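멘온 주방 시뮬레이션, 그리퍼 상태 오류로 평가 결과 일부 철회

사내 뉴스레터 / 로봇 조작 파트

지난달 멘온(Menon) 주방 과제의 평가를 돌리던 중 결과 집계에 문제가 있다는 것이 확인됐다. 물체를 집어 옮기는 과제에서 로봇이 물체를 제대로 잡지 못했는데도 성공으로 기록된 사례가 나왔다. 해당 버전으로 얻은 수치는 모두 철회했고, 수정한 버전으로 재평가를 진행하고 있다. 이번 호에서는 경위와 현재 상황, 각 팀에서 확인할 사항을 정리한다.

문제가 처음 드러난 것은 페섹스(Pesex) 정책 모델의 정기 평가였다. 한 회 평가는 에피소드 200개로 구성된다. 직전 회차까지 60퍼센트대에 머물던 성공률이 이번에는 79퍼센트로 나왔다. 모델 쪽 변경은 학습률 조정 하나뿐이었고, 그 정도로 설명하기에는 상승 폭이 컸다. 평가 담당자가 성공으로 처리된 에피소드의 재생 기록을 차례로 열어 보다가 이상한 장면을 발견했다. 손가락이 물체 옆면을 밀고 지나갔을 뿐인데 그 시점부터 물체가 손목에 붙은 것처럼 따라 움직였다.

원인은 시뮬레이터의 접촉 판정 부분에 있었다. 멘온은 연산량을 줄이기 위해 손가락과 물체의 접촉이 일정 시간 유지되면 파지 상태로 바꾸고, 물체를 손목 좌표계에 고정하는 방식을 쓴다. 원래는 양쪽 손가락의 접촉을 모두 확인해야 한다. 그런데 지난번 업데이트에서 충돌 형상의 이름 규칙이 바뀌면서 양쪽 손가락이 같은 식별자로 읽혔고, 한쪽만 닿아도 두 조건이 함께 충족됐다. 오류 메시지는 나오지 않았다. 단위 시험도 통과했다. 시험용 장면에서는 물체가 항상 두 손가락 사이 정중앙에 놓여 있어 한쪽만 닿는 경우가 생기지 않았다.

안전 쪽에서도 살펴볼 부분이 있었다. 같은 식별자 값을 관절 토크 제한 모듈이 함께 참조한다. 파지 상태로 판정되면 손목 쪽 충돌 정지 기준이 완화되는데, 잡은 물체의 무게 때문에 불필요하게 멈추는 일을 막으려고 넣은 기능이다. 이 상태에서는 팔이 조리대 상판이나 벽에 닿아도 정지가 늦어질 수 있다. 시뮬레이션 기록에서 손목이 벽면 타일에 눌린 채 동작을 계속한 경우가 확인됐다. 실물 팔에는 이 버전이 배포되지 않았으며, 작업장에서 발생한 사고나 장비 손상은 없다. 다만 란햄(Rarnham) 시험실의 실물 장비가 다음 배포 대상이었으므로 배포 일정은 보류했다.

영향 범위를 파악하기 위해 문제가 된 버전에서 생성된 기록 1,616건을 전부 다시 검사하고 있다. 양쪽 손가락의 접촉력을 따로 계산해 한쪽 값이 0이면 실패로 바꾸는 방식이다. 검사 스크립트는 머커(Murker) 작업 서버에 올려 두었다. 조리대 위 물체를 다루는 에피소드부터 처리하고 있으며, 선반과 수납장 과제는 그다음 순서다.

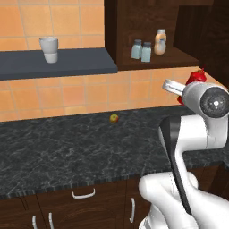 수정 버전에서는 손가락별 식별자를 분리하고, 파지 판정에 접촉면의 방향 조건을 추가했다. 두 접촉면이 서로 마주 보지 않으면 파지로 인정하지 않는다. 충돌 정지 기준은 파지 여부와 관계없이 기본값을 유지하도록 되돌렸다. 이 때문에 무거운 물체를 들 때 팔이 도중에 멈추는 일이 늘 수 있는데, 당분간은 그대로 운용한다. 단위 시험에는 물체를 중심에서 벗어나게 놓은 장면과 손가락 하나만 닿는 장면을 새로 넣었다.

각 팀에서는 다음 사항을 확인해 주기 바란다.

해당 버전의 성공률을 인용한 보고서나 발표 자료가 있으면 수치를 삭제하고 재평가 결과가 나올 때까지 비워 둔다.

해당 버전의 성공 에피소드를 학습 데이터로 사용한 경우 학습을 중단하고 데이터 목록을 조작 파트로 보낸다. 잘못 분류된 에피소드가 섞여 있으면 모델이 물체를 밀기만 하는 동작을 배울 가능성이 있다.

로컬 환경에 설치한 멘온은 직접 갱신해야 한다. 자동 갱신은 공용 서버에만 적용된다. 갱신 후에는 캐시에 남은 충돌 형상 파일도 지워야 한다. 이 파일이 남아 있으면 새 버전에서도 예전 식별자를 불러온다.

란햄 시험실의 배포는 재검사가 끝나고 정지 시험을 다시 통과한 뒤에 진행한다. 정지 시험은 저속 구간부터 시작하며, 최고 속도의 90퍼센트 구간까지 확인한다. 재평가 수치와 새 배포 일정은 다음 호에 싣는다.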